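Chapter 4: Gathering Examples by Hand

October, by the Onder course writing group

If you have come to this chapter straight from the last one, with its tidy diagrams of layers and weights, you may be feeling that the hard part is behind you. I'm sorry to say we now have to go and find something for all those layers to learn from, and that means leaving the desk, picking up a gripper and spending a good many afternoons in other people's homes. I have grown very fond of this part of the work (my students have heard me say so more often than they would like), and I hope some of that fondness will rub off on you before we reach the exercises.

Let us begin with a word we shall lean on all the way through. A demonstration is one complete go at a task, from the moment the fingers start towards the thing to be handled until the moment the job is done or given up. Folding a pair of trousers once is a demonstration. Folding it again, starting with the legs crossed over, is a second one. A beginner tends to think of the two as the same example recorded twice, and a learning system would be much the poorer if we let that idea stand.

In the Zanlow exercises, which we shall follow for most of this chapter, a person holds a gripper in each hand and does household jobs with them: drawing a curtain, smoothing a blanket, putting a shirt away. Each gripper carries its own lenses, so the record is made from where the fingers are and the learner sees the job from close to. It takes a little while to get used to. Most people reach too far at first, and nearly everyone squeezes too hard.
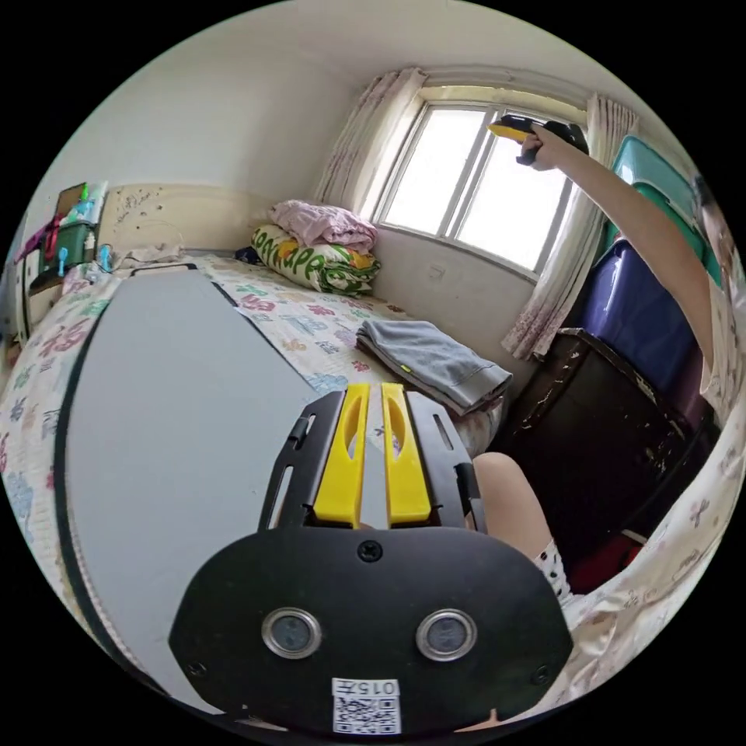
Now, why go to the bother of real bedrooms at all, when a table in a laboratory is so much easier to keep in order? The first Zanlow set was made on just such a table. It held 592 demonstrations, all of them neat, and the system trained on it did beautifully until somebody put a patterned cloth underneath the socks. It had learnt the plain table as thoroughly as it had learnt the socks, poor thing, and had no way of telling us so. The second set came from 22 homes and was smaller for each task, but the cloth gave it far less trouble.

Variety of this kind has to be planned for, and I would ask you to keep three sorts apart in your notes. There is variety of place, meaning the room, the light and the furniture. There is variety of starting position, which you can change yourself between one go and the next. And there is variety of hand, by which I mean the different habits of the people doing the work. Lavoie, our second case, had plenty of the first two and only one pair of hands, and we shall see in section 4.3 what came of it.

Keep your failed attempts as well, clearly labelled. A dropped blanket that is picked up again teaches recovery, and a learner that has only ever seen perfect work has very little idea what to do when its own goes wrong.

Before you read on, choose one small job at home and do it 40 times, noting how each go began. It is duller than it sounds, but please do it anyway.

Comments

Did the exercise with pillowcases. By the end I was starting every single one from the left corner without noticing. Point taken!

Is the Akow worksheet still meant to go with this chapter? Mine stops at 4.2.

We managed 74 between two of us, and our notes on starting positions didn't agree at all. Is that covered later on?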